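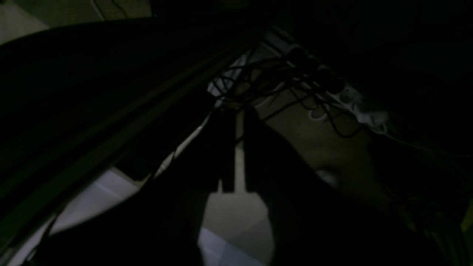 Power strip and cables on the floor

Commuting by bike at 70 psi, keep getting flats on the rear only
Asked in Commuting and Utility Riding

I started riding to work in August. It's 12 miles round trip, mostly on Alley Road and then the path along the canal. I've had 3 flats since then, all on the rear wheel. The front has never gone down. I run both tires at 70 psi and check them every Sunday with a floor pump. The tires are Tirico, the ones that came on the bike, and I have maybe 1000 miles on them.

The first time I found a piece of glass. The other two times I found nothing in the tire and just put in a new tube. Is the rear tire worn out, or am I doing something wrong when I put it back on? I weigh a fair amount and carry a laptop and lunch on the rear rack.

Arnaldo Azevedo

2 answers

Sombat Chaiyaporn
Rear flats are more common for everybody. Most of your weight is back there, plus the rack, and the rear wheel rolls over whatever the front one kicked up. So one flat from glass is just bad luck. The other two are worth looking into.

Next time, before you take the tube all the way out, note which way it sits in the tire. Put the valve next to the label so you can line things up later. Pump up the tube and find the hole. If it's on the outside, match it to the spot on the tire and go over the inside of the casing there.

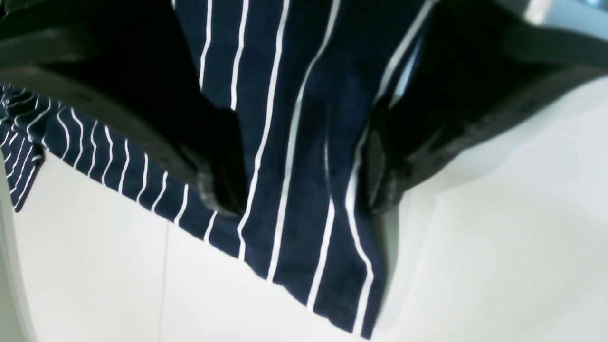

I drag a cotton rag around the inside in both directions. It snags on small wire that your fingers will miss, and you don't cut yourself. Truck tire wire is the usual thing on a road with a shoulder, and it will go through tube after tube until you pull it out with tweezers.

If the hole is on the inside, toward the rim, look at the rim tape. It slides over and exposes the edge of a spoke hole. New cloth tape is cheap. Two small holes side by side mean a pinch flat, so go up a little on the rear if the sidewall allows it. Read the number on the sidewall first. With a loaded rack I keep the rear higher than the front.

1000 miles isn't a lot for a tire, but if the middle looks squared off or you see threads, replace it.

morka_rider
just get better tires. I switched and no flats all summer. the guy at Sitthichai Cycles put liners in too but I took those out, they made it feel slow

Comment from Arnaldo Azevedo: Still had one of the old tubes. Hole is on the rim side. Ordering tape.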